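Choosing a White Work Surface That Stays White

A matte white surface is specified for more workrooms, kitchens and sewing spaces than any other finish, and it is also the finish most often replaced before its time. The usual cause is a mismatch between the surface and the way it is cleaned. Most white tops sold for home and light commercial use fall into a small number of material groups, and each group ages in its own way.

The Marnside showroom keeps sample boards of the common types on open display, where visitors handle them daily. The boards are wiped with a damp cloth and given no other care. After one year the gloss boards show fine circular scratches under a desk lamp. The matte boards show fewer scratches and more gray marking, mainly along the front edge where sleeves and belt buckles make contact.

Gray marking is often mistaken for wear. In most cases it is metal or rubber transferred onto the surface, and it can be lifted. A matte finish has a fine texture, and soft material dragged across it is shaved off and held in the low points. A gloss finish has less texture to hold the deposit, but it shows every scratch that cuts through the top layer. 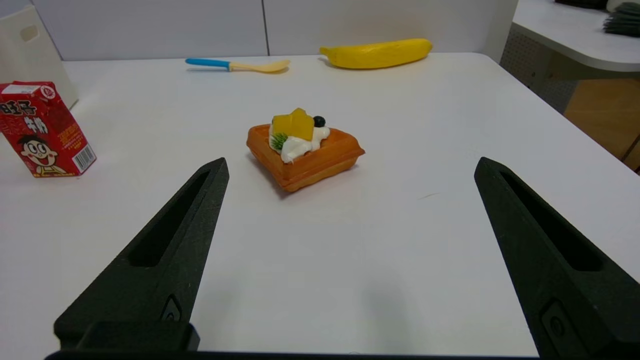

What the finish is made of

Melamine-faced board is the least expensive option. The decorative paper is soaked in resin and pressed directly onto particleboard. The face is hard and resists most household stains. The weak point is the edge: if the edge strip lifts, water reaches the core and the board swells. Swelling can't be reversed, and sanding only exposes more of the core.

High-pressure laminate uses several sheets of resin-soaked paper pressed together before the sheet is glued to a core. It is thicker and takes impact better. The Botham range, which is sold in cut lengths, uses a laminate of this type over a moisture-resistant board. Order number 3822 is the plain white in the fine matte texture, and 867 is the same white in low gloss. The two look alike in a catalog and very different under a window.

Painted and lacquered tops give the most even color. They are also the softest. A lacquered top should be left to cure for the full period given by the maker before anything heavy is set on it, even if it feels dry to the touch. Items with rubber feet are a particular problem, as plasticizers in the rubber can soften the coating and leave a permanent ring.

Solid surface material is the same color all the way through. Scratches can be sanded out with a fine abrasive pad, and the matte finish restored by hand. The cost is several times that of laminate, and the weight calls for a stiffer frame.

Light and color shift

White is not a fixed color. A cool white top will look blue under a north window and neutral under a warm lamp. Samples should be checked in the room where they will be used, lying flat, at the height of the finished surface. A sample held upright reflects a different part of the room and will mislead.

Yellowing has two main causes. Sunlight breaks down some resins and lacquers over time, and heat from equipment does the same over a smaller area. A mat left in one position for a long period will leave a paler patch. Moving it every few weeks evens out the change.

Cleaning

Start with plain water and a soft cloth. If a mark remains, add a drop of dish soap, work along the mark, rinse and dry. For metal transfer, a paste of baking soda and water is normally enough on laminate. Do not use it on lacquer. Melamine foam pads remove marks quickly on any surface, but they are abrasive, and repeated use on one spot will polish a matte finish to a visible shine.

The Dania test bench, a shared workroom with 9 tables in daily use, changed from paper towels to cloth and found less streaking on every table. Paper fiber is slightly abrasive when dry. Microfiber works well if it is washed without fabric softener, which coats the fibers and leaves a film.
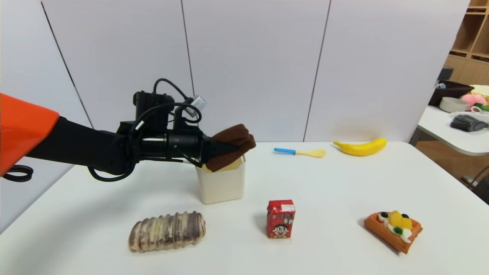 Can a polished spot on a matte top be made matte again?

It depends on the material. Solid surface can be sanded back to an even finish. Laminate, melamine and lacquer can't, and the usual course is to keep the spot from spreading by changing the cleaning method.

Edges, joints and replacement

Inspect the edge strip twice a year. Press along it with a thumb and look for movement. A loose section can be reglued with contact adhesive if the core is still dry and flat. Joints between two lengths should be sealed with a clear silicone, applied thinly and trimmed after curing.

When a top has to be replaced, measure the frame and not the old board, which may have swollen. The Somboon frame kits accept boards up to 2 inches thick, with slotted holes that allow for seasonal movement. Fix the board from below with screws at least a quarter inch shorter than the board is thick, and leave the center row until last.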